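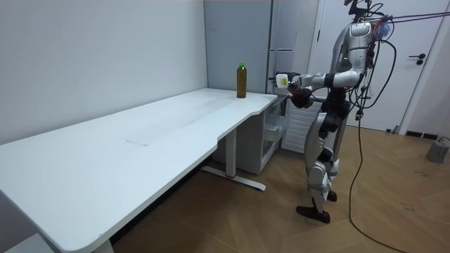
dhwoo
The hand froze mid-grasp again. Fault 3, finger current limit, at 1000 ms. The arm holds position but the hand won't open until I power cycle.

rorden_k
Grip force set too high for thin plastic. Drop it.

dhwoo
Already at 2. Same fault.

geumok
I disagree with rorden. Check the cable strain at the wrist first. And don't cycle power with the legs loaded. Put the weight on the tether, then cut it.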